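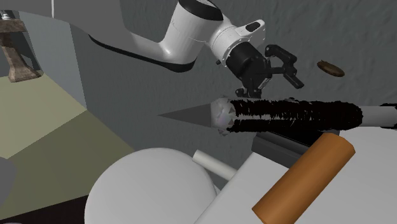 Learning to Bake Bread at My Own Slow Speed

I was 86 loaves in before I made one my sister asked to take home. I know the number because I write every bake in a notebook, with the flour, the water, the weather and a grumpy word or two (October is mostly the word "brick").

My starter came from Razia Jadoon, two doors down, in a jam jar with a bit of cloth over it. She told me to feed it at 6 every morning and I lasted four days. Now it gets fed whenever I make coffee, and it bubbles away just fine!

The big change was time. I used to shape the dough as soon as it looked puffy, then wonder why the middle came out gummy. Razia poked one of my doughs, laughed, and told me to go for a walk. So I went for a really long one, all the way past the library and back, and that loaf was the first with proper holes in it.

I still mess up. Last month I forgot the salt completely, and we ate the thing as toast with a whole lot of butter and anchovies, which I'd happily do again. Rye is next. Razia says it's sticky and miserable to work with, but she's lending me her good tin anyway.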